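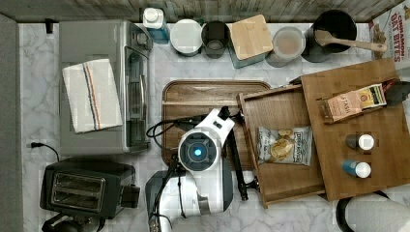
Photo: posted by Kilum

Toaster oven, toaster and a row of pots on one marble-look worktop – how would you arrange it?

Posted on a Sunday in Kitchens and Storage by Kilum

Hello all, long-time reader, first time asking for anything. We moved into the flat in November and I've been shuffling the same bits up and down this worktop ever since, and I'm no closer to liking it. My other half has stopped commenting, which I take as a bad sign.

So, the toaster oven sits on the left and I've got a tea towel folded on top of it, the cream-ish one with the blue and orange stripes. The black toaster is in front of that. Then along the back, against the wooden planks, I've got everything lined up: blue bottle with the white cap, round white tub, dark cup, the pale blue-green canister with the wooden lid, a jar, and then the tall black pot with the wooden spoon across it. Cereal lives over on the right.

What bugs me:

It all looks like a bus queue. Every time I wipe down I have to move the lot, wipe, and put the lot back, and I can't be bothered so I wipe round them, and then there's a line of crumbs behind that I only find when I've got people coming.

The toaster ends up wherever I last left it. The cord is too short to go where I'd really like it (nearer the cereal end) and too long for where it is, so it just lies there on the marble.

And the toaster oven is a beast. I love it, I use it more than the big oven, but it takes up all the good space near the socket. Is it all right to keep a towel on top? It's handy there. I whip it off when I'm cooking. Mostly.

I've got about 48 cm between the front of the row and the edge of the worktop, so there is room to work, it just never feels like it. No space for a shelf over the oven, and I'd like to leave the planks alone because the landlord put them up and seems very fond of them. Budget is small. I did look at a Shezi corner rack but I haven't got a corner to put it in, if that makes sense – the left side just stops.

What would you do with it? Be blunt, I can take it.

Posted by eltance_anne

Ooh I like your canister! Mine are all old coffee tins so you're well ahead of me.

Right, blunt then. I think you've got too many things out that aren't used at the same time, and they've been put in a line because the wall is a line. Try sorting them by when you touch them. I did this in my own kitchen last year (tiny galley, no window, don't ask) and it made more difference than any of the racks I'd bought.

For me it went like this. Breakfast things together: toaster, cereal, whatever's for tea and coffee. Cooking things together: spoon, tall pot, oil, salt. Cleaning things not on the worktop at all. If your blue bottle is washing-up liquid or a spray of some kind it wants to be by the sink or under it. I can't tell from your photo what it is, so ignore me if it's a posh drink.

Then get a tray. I know everybody says get a tray! But it does sort out your wiping problem, because you pick up one thing instead of six. Mine is a plain round one from the Dirnevach market, chipped on one side, and I turn the chip to the wall. On yours I'd put the canister, the jar and the white tub together on one tray, tallest at the back, and leave a gap before the black pot. The gap is the bit that stops it looking like a queue. It feels wrong for a day or two and then you don't notice.

The spoon I'd stand up in the pot if the pot is only there to hold things. If you cook with it then fair enough, but in that case does it live on the worktop or is it waiting to be put away? (I have a pan that has been waiting to be put away since the spring, so no judgement.)

On the towel: please don't keep it on the oven. Those tops get properly hot, and "mostly" was the word in your post that made me sit up. Stick a hook on the side of a cupboard, or hang it over the handle of the big oven when that one's off. My sister-in-law scorched a good linen one that way and the smell was in the curtains for a fortnight.

Also check the booklet for how much space the toaster oven needs round it. Mine wanted a good gap at the back and both sides, and I'd had it jammed up against the tiles for months. With wood behind yours I'd be fussier still.

Posted by worktopwalter

Get rid of the toaster. The toaster oven does toast.

Posted by user2564

I'd normally agree with the post above but toaster oven toast takes an age and comes out like a biscuit, so I'd keep both. I have both. I've had the argument at home and won it.

A few things from me, in no order. I fitted kitchens for a while, though I'm out of it now.

Cord first. Unplug the toaster when you're done with it, wind the cord up loosely and put a reusable tie round it, the fabric sort. Don't wind it round the toaster while it's still warm. If you want the toaster at the cereal end then it needs a socket at the cereal end, and I wouldn't run an extension lead along a worktop where you're also going to be putting down wet cups. Move the cereal to the toaster instead. Boxes don't need plugging in.

Second, the toaster oven. Have a look at where the door comes down to and where the handle ends up when it's open, and keep the toaster out of that patch altogether. You want to be able to put a hot tray down straight away without reaching over anything. I'd keep a wooden board there permanently. You say marble-look and I don't know what yours is made of, but if it's laminate it will not thank you for a hot tray, and you're renting.

Third, the planks. Lovely, but rough wood holds on to grease and flour. Pull the whole row forward by 2 cm or so, enough to get a cloth down behind. You've got the depth for it. A dry paintbrush is good for getting crumbs out of the joins, one of the wide cheap ones. I keep mine in the cutlery drawer and get told off for it.

For the jar and the canister, put a date on the underside with a bit of masking tape when you fill them. Nothing to do with your layout, I just think everyone should.

If you do want to spend money, a low riser at the back would get you two levels without touching the wall. Check the height under any wall units before you order. I bought one without measuring and it's in the shed holding up seedlings.

Posted by Kilum

Thank you all, that's brilliant. Walter, I read yours out and caused a row.

The towel is coming off the oven tonight and I'll put a hook up. I've found the booklet as well and it does want a gap, so the whole thing is getting shunted along. The cereal is going to move to the toaster, which I'm a bit embarrassed I hadn't thought of.

Going to try the tray before I buy a riser. Does it matter if it's round or square, with one square canister and the rest round? I've seen a square one I like but it might look a bit full.

Posted by eltance_anne

Square if it's going right against the planks, you lose less room behind it. Take the canister with you to the shop! I've carried stranger things round Dirnevach on a Saturday.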